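**Cirketti** is a fortune-telling card game, and by most accounts also a way of filling long evenings, associated with the river town of Drastville. It is played with a deck of 108 cards in 5 suits, which is more cards than most hands can shuffle. Players traditionally deal with this by not shuffling very well.

## Reading

The reader lays out seven cards in a bent row called the *fence*. The two end cards, or posts, are turned first and stand for what the asker wants and what the asker will admit to wanting. Where they agree, the reading is considered suspicious and is dealt again.

A card that falls on the floor is read as part of the fence. Older rulebooks are firm on this point, and give the floor its own chapter.
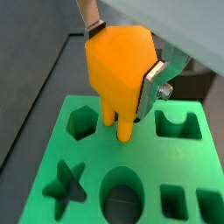 *An orange block held above a green shape-sorter board.*

## Editions

The oldest surviving deck is the Kushnir pattern, printed on thin stock and missing its Moon in every known copy. The Vikero edition restored the Moon, redrew the suit of Ladles and added a booklet of meanings that contradicts the cards in several places. Readers are divided on which to trust, and many own both.

## Customs

Decks are rested through August, when readings are said to come out vague. The season closes on 30th April with a public reading of the town's own fortune, which has predicted a new bridge more than five times. Drastville has one bridge, the old one.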